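Brenness gripper fingers, second month

The Brenness finger set is sold as a drop-in replacement for the stock fingers on a two-arm bench setup. I bought 2 sets in June, one per arm, and have been using them for clothes folding, the job the product page leads with. Installation was uneventful. The mounting screws are short and the torque value in the manual is missing from the second printing, so write to support before you start. Jaanus Kuusk answered me with the value the same afternoon.

Out of the package, closing force is set too high for knits. I turned it down to 54 on the controller's scale, where it holds a jersey hem without leaving a crease. Below that the fabric slides out on the lift. Shorts with an elastic waistband are the hard case - the elastic pulls back as soon as one side is released, and the second arm has to be in position before that happens. The Clorndale software handles the handoff with a fixed delay, adjustable in the config file and nowhere else.

The log stands at 2,141 grasps. Of the last 100 garments, 76 went through to a finished fold with no help from me. Most of the failures were at the first pick, where a fingertip took two layers instead of one.

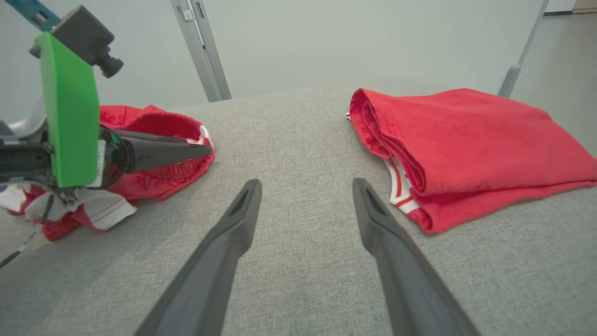
Does the force setting have to be changed for every type of fabric? One setting covers most cotton and polyester sportswear, and only thick fleece or very thin lining needs its own value.

Calibration drifts. After a long session the two arms disagree slightly on where the table surface is, and the fingers start to drag. Rerunning the touch-off routine fixes it. Līga Lepik, who maintains the Clorndale driver, has a patch that runs it at startup, but it isn't in the release branch yet.

Wear so far is limited to light polishing on the inside faces. Replacement tips are sold only in pairs and ship from Flarbridge. I have a pair on order and will post grip measurements, old against new, once they are mounted.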